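Tukier Teach Kit: Set-up Guide
Section 3. Showing the arm a glassware task

3.1 Before you start

1. Clear the worktop of mugs, phones and anything you are fond of.
2. Switch on the Ova hand controller and leave it flat until the light stops blinking. Picking it up early teaches it that "level" is wherever your elbow happened to be.
3. Open a new task in Bindness and name it. "Test2 final new" is a name, technically.
4. Put the glassware in its start places. Bins go against the wall, side by side, with their open fronts facing the arm.

CAUTION: Use empty glassware only for your first 89 demonstrations. The counter in Bindness will tell you when you get there. It does not play a tune.

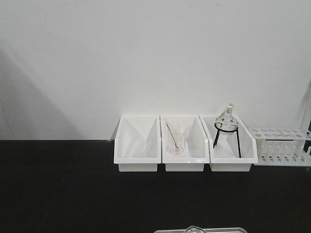

A reader of the previous edition wrote in to ask why the bins must line up at all, when the whole point of teaching by hand is that the arm should cope with a bit of mess. Fair enough, said the same letter, for the first day, but by the second week ours could only find a beaker if it was standing to attention.

NOTE: The letter has a point. Keep the bins in line for the first 500 runs, then start shifting them by a finger's width between runs. See 3.4.

3.2 Recording a demonstration

1. Hold the controller as you would a pen. Squeeze to close, let go to open.
2. Press Record, then wait for the beep.
3. Lift the stirring rod clear of the beaker before moving sideways. The arm will copy your short cuts faithfully, up to 1,000 times.
4. Approach a stoppered vessel from above and slowly. Do not lift it by the stopper.
5. Put everything down, let go, press Stop. In that order, please.

If you sneeze, sigh or change your mind halfway through, press Discard.

Guide revised 1/27/22. Jang wrist mounts: see section 7.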